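Food Waste in a Shared Student Kitchen

Group report, second draft
Telmo Casado, Encarnación Bravo, Iñaki Bermúdez

1. Background

Our residence, Esteban House, has one kitchen on each floor. Ours is shared by 39 students, and most people cook for themselves. The green bin is emptied every Friday, and by then it is usually full. We wanted to find out what was being thrown out and whether clearer labelling in the fridges would reduce it.

2. Method

We weighed the green bin each evening at 9 pm for four weeks. For the first two weeks we changed nothing. At the start of the third week we put masking tape and a marker on each fridge and asked people to write their name and the date on anything they opened. We also set aside one shelf for food that anyone could take.

Peelings, tea bags and coffee grounds were weighed separately, as these would be thrown out in any kitchen. Liquids poured down the sink were not recorded.
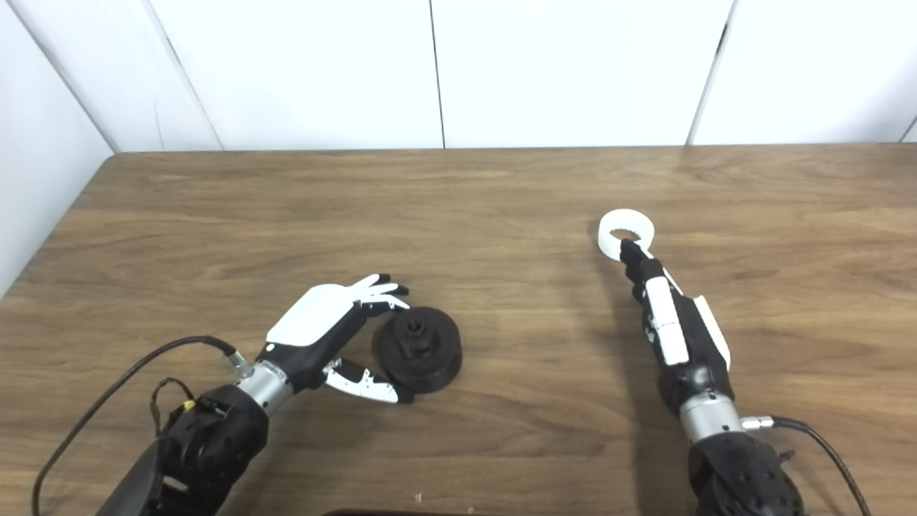
Paavo Saarela felt that four weeks was too short, and that the second half overlapped with mid-terms, when people cook less and order in more. We agree that this is a weakness. A longer trial starting in January would avoid the exam period, but it would fall outside the course.

3. Results

Bread was the largest single item in the bin, followed by cooked rice and bagged salad. In the first half we recorded 48 kg of avoidable waste. The second half was lower, but two evening weigh-ins were missed and we have not filled the gaps with estimates.

The shared shelf was used more than we expected – mainly for milk, yogourt and half loaves near their date. Labelling was patchy. Leftovers in plastic tubs were labelled most often, and vegetables hardly ever.

4. Discussion

Several students told us they threw out food because they could not tell whose it was or how old it was. Others said they bought too much because small packages cost more per gram. Labels can help with the first problem but do nothing for the second.

We would also weigh bread on its own next time. It was often mouldy before it was opened, and a shared freezer drawer might make more difference than tape.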